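Projektbericht: Beschaffungsplanung für eine zweiarmige Faltzelle

Studienprojekt im Master Produktionsmanagement
Bearbeitung: Nerea Montoya, Lucrezia Leone
Praxispartner: Clanum, Standort Pestovton

1. Ausgangslage

Clanum verschickt Ersatzteile für Haushaltsgeräte und kauft die Kartons dafür als flache Zuschnitte ein. Gefaltet wird von Hand am Packtisch. Die Werkleitung hatte im Januar den Wunsch, diesen Schritt zu automatisieren, und zwar mit zwei kleinen Roboterarmen, weil ein klassischer Kartonaufrichter bei den vielen Formaten als zu unflexibel galt. Unsere Aufgabe lautete, einen Beschaffungsplan mit Budget zu erstellen. Ob die Anschaffung überhaupt sinnvoll ist, stand nicht in der Aufgabenstellung. Wir haben die Frage trotzdem behandelt, und sie nimmt in diesem Bericht mehr Raum ein, als dem Praxispartner vermutlich lieb ist.

Zwei Angebote lagen bei Projektbeginn bereits vor, eines von Greco und eines von Inico. Beide waren auf Anfrage des Einkaufs entstanden, ohne Lastenheft und mit einer Beschreibung der Aufgabe, die aus zwei Sätzen bestand.

2. Vorgehen

Wir haben zuerst die Packplätze besucht und mit den Leuten gesprochen, die dort arbeiten. Danach entstand ein Lastenheft, das wir mit der Werkleitung abgestimmt und an beide Anbieter geschickt haben. Parallel dazu konnten wir im Labor der Hochschule an einer Zelle mit zwei Armen beobachten, wie so ein Aufbau mit Karton umgeht. Die Laborzelle stammt von keinem der beiden Anbieter. Aussagen über deren Geräte lassen sich daraus nicht ableiten, wohl aber über den Platzbedarf und über die Positionen, die in einem Angebot gern fehlen.

Die Gespräche an den Packplätzen waren ergiebiger als gedacht. Das Falten wurde dort kaum als Problem genannt. Häufiger ging es um fehlende Zuschnitte, um verzogene Ware aus dem unbeheizten Lager und um Etiketten. Eine Mitarbeiterin fragte, wer der Maschine die Kartons hinlegt. Auf diese Frage gibt keines der beiden Angebote eine Antwort.

3. Anforderungen

Clanum führt 16 Kartonformate. Nach Durchsicht der Bestelllisten haben wir uns auf 8 davon beschränkt, die übrigen sind Sonderformate oder laufen aus. Als Zielmenge nannte die Werkleitung 300 gefaltete Kartons pro Schicht. Woher diese Zahl stammt, konnte uns niemand genau sagen. Sie taucht in einer älteren Präsentation auf und wurde von dort übernommen. Wir haben sie als Vorgabe stehen lassen und im Lastenheft als ungeprüft gekennzeichnet.

Weitere Anforderungen:

Der Aufbau muss am vorhandenen Packtisch oder direkt daneben Platz finden.
Ein Formatwechsel darf keine Programmierkenntnisse verlangen.
Fehlfaltungen müssen erkannt und ausgeschleust werden.
Ersatzteile für Greifer und Leitungen müssen ohne Einzelanfrage bestellbar sein.
Die Schutzeinrichtung ist Teil des Angebots.

Über den letzten Punkt gab es Diskussionen. Der Einkauf wollte die Einhausung getrennt vergeben, um den Gerätepreis niedrig zu halten. Das senkt die Summe auf dem ersten Blatt und verschiebt sie auf ein zweites, das später jemand anderes unterschreiben muss. Wir haben uns dagegen ausgesprochen.

4. Vergleich der Angebote

Greco bietet ein Komplettpaket mit Armen, Greifern, Gestell und Software an. Der Preis liegt deutlich über dem von Inico. Enthalten ist eine Schulung, deren Umfang mit »nach Bedarf« angegeben ist. Auf Nachfrage hieß es, der Bedarf werde gemeinsam ermittelt. Wir haben darum gebeten, das in Tagen auszudrücken, und bis zur Abgabe dieses Berichts keine Antwort erhalten.

Inico listet die Arme einzeln auf und verweist bei fast allem anderen auf Partnerfirmen. Das wirkt günstig, solange man nur die erste Seite liest. Gestell, Einhausung, Beleuchtung und Einrichtung sind nicht enthalten, die Greifer nur in einer Standardausführung. Ob sie dünne Pappe halten, ohne sie zu knicken, geht aus den Unterlagen nicht hervor. Das mitgelieferte Video zeigt einen Karton, und es endet, bevor der Boden verschlossen ist.

Beide Anbieter nennen Taktzeiten. Beide Taktzeiten gelten für ein Format, einen frischen Zuschnitt und eine definierte Ausgangslage. Am Packtisch in Pestovton gibt es keine definierte Ausgangslage, dort liegt ein Stapel auf einer Palette, und die unteren Lagen sind manchmal krumm. Wir haben deshalb beide Zahlen nicht in die Wirtschaftlichkeitsrechnung übernommen. Stattdessen rechnen wir mit Spannen und weisen aus, ab welcher Taktzeit sich die Anlage nicht mehr trägt.

Lucrezia Leone hat zusätzlich die Wartungsbedingungen verglichen. Bei Greco ist ein Vertrag im ersten Jahr verpflichtend, danach kündbar. Inico bietet keinen eigenen Vertrag an. Die Lieferzeit für einen Ersatzarm beträgt dort laut Auskunft 15 Werktage. In dieser Zeit wird wieder von Hand gefaltet, und der Platz dafür muss vorhanden sein. In der Skizze der Werkleitung war er bereits für ein Regal verplant.

5. Was in den Angeboten fehlt

Nach der Zeit im Labor haben wir unsere Kostenliste noch einmal überarbeitet. Einige Posten hatten wir vorher gar nicht oder zu niedrig angesetzt.

Tischfläche. Die Arme selbst brauchen wenig Platz, ihre Bewegung braucht viel. Wenn beide an einem Werkstück in der Mitte arbeiten, stehen die Gelenke weit nach außen, und die Ränder des Tisches sind nur eingeschränkt als Ablage nutzbar. Zuschnitte und fertige Kartons müssen aber irgendwohin. In der Laborzelle liegen beide hinten auf der Arbeitsfläche, die Zuschnitte rechts, kleine geschlossene Kartons links. Für einen Versuch genügt das. Bei der geforderten Menge wäre die Ecke nach kurzer Zeit voll, und dann braucht es eine Zuführung und eine Abführung, die in keinem der Angebote vorkommen.

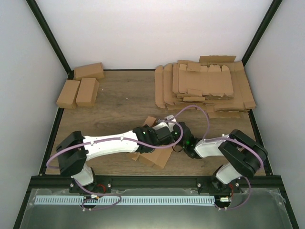
Leitungen. Wir haben Kabel zunächst als Kleinmaterial verbucht. Das halten wir inzwischen für falsch. Die Leitungen laufen außen an den Armen entlang und in Bögen über den Handgelenken, sie werden also bei jeder Bewegung mitgeführt. Wie lange sie das im Schichtbetrieb aushalten, konnte uns kein Anbieter beziffern. Im Budget stehen sie jetzt als Verschleißteil mit jährlichem Ersatz, dazu ein kompletter Satz als Reserve.

Ausschuss. Pappe verzeiht wenig. Ein Zuschnitt, der an der falschen Stelle geknickt ist, geht ins Altpapier, und in der Einrichtungsphase wird das häufig vorkommen. Wir haben dafür einen eigenen Posten angelegt. Die Werkleitung hielt ihn für übertrieben und hat ihn in ihrer internen Fassung halbiert. In unserer Rechnung steht er in voller Höhe.

Personal. Im Antrag heißt es, die Anlage setze eine Stelle frei. Jemand muss aber Zuschnitte nachlegen, Fehlfaltungen herausnehmen und beim Formatwechsel dabei sein. Nach unserer Einschätzung ist das mindestens eine halbe Stelle, in den ersten Monaten eher eine ganze. Damit entfällt der größte Teil der Einsparung, mit der die Anschaffung begründet wurde.

6. Ergebnis und Empfehlung

Eine Bestellung in der vorliegenden Form können wir nicht empfehlen. Das Angebot von Inico ist für einen Vergleich zu unvollständig, das von Greco enthält zu viele offene Formulierungen. Beide Anbieter sollten mit Originalzuschnitten aus dem Lager in Pestovton vorführen, auch mit verzogenen, und zwar in Anwesenheit von jemandem aus der Packerei. Erst danach ergibt eine Preisverhandlung Sinn.

Als Zwischenschritt schlagen wir eine Mietstellung mit zwei Formaten vor. Greco hat das auf Anfrage nicht ausgeschlossen, die Kosten wären auf den Kaufpreis anrechenbar. Ebenfalls geprüft werden sollte, was ein trockener Lagerplatz für die Zuschnitte kostet. Nach den Gesprächen an den Packplätzen gehen wir davon aus, dass diese Maßnahme schneller wirkt und erheblich billiger ist.

7. Grenzen der Arbeit

Unsere Beobachtungen im Labor umfassen keine Dauerläufe und keine Zeitmessung. Die Lohnkosten beruhen auf Durchschnittswerten, weil uns die tatsächlichen Zahlen nicht vorlagen. Ein klassischer Kartonaufrichter wurde auf Wunsch des Praxispartners nicht betrachtet. Wir halten das für eine Lücke, bei nur acht relevanten Formaten wäre ein solches Gerät zumindest ein Angebot wert gewesen.

Das Lastenheft, die Kostenliste und die Rechnung mit den Taktzeitspannen befinden sich im Anhang. Die Fragen an beide Anbieter sind dort mit dem Stand der Antworten aufgeführt, offene Punkte sind grau hinterlegt.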